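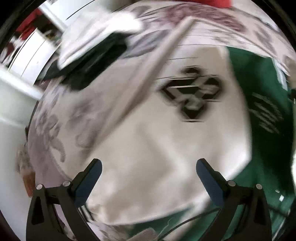
Hi, I'm Afaf Karam, and I run Plodano, a small clothes-sorting and folding service that started on my own lounge room floor.

I used to work in a fabric shop, and I was always the one friends rang when they were moving house or had a new baby and the clean washing had taken over the spare bed. I'd turn up, put the kettle on and start sorting. After a while someone's neighbour wanted me too, and then her sister did, and in March I stopped calling it a favour and had some cards printed.

There are two of us who go out to homes, me and Shadi Akl. Shadi is much quicker than I am with T-shirts (I've timed him, he's unbearable about it). I do the florals and anything with a fiddly seam, and I'm the one you want for fitted sheets. Nabil Srour looks after the bookings, so if you ring, it's probably him you'll get – he knows the driving times between suburbs better than I ever will.

We like everything in one big heap to begin with. Tip it out on the bed, whites and darks and patterns all together, don't bother tidying up for us! We pull it apart by person first and by colour second, if you care about colour. Plenty of people don't. Shirts with a printed logo get folded with the print facing up so the kids can find their favourite without emptying the drawer, and dark green school stuff goes in its own pile near the door.

A visit is 2 hours and we'll normally get through 200 pieces in that time, a bit less if there's a lot of baby gear. Odd socks go in a bag and the bag stays with you. We don't iron, sorry, but Yuxi Hao over at Vekov does and her collars are beautiful.

Anything you'd rather pass on, we'll box up and drop at the op shop on our way home. I'm also teaching a folding class again this winter, with 40 spots in the hall behind the library. Bring a jumper and a fitted sheet.

Give Nabil a ring or send us a note through the contact page, and tell us how many beds we've got to spread out on.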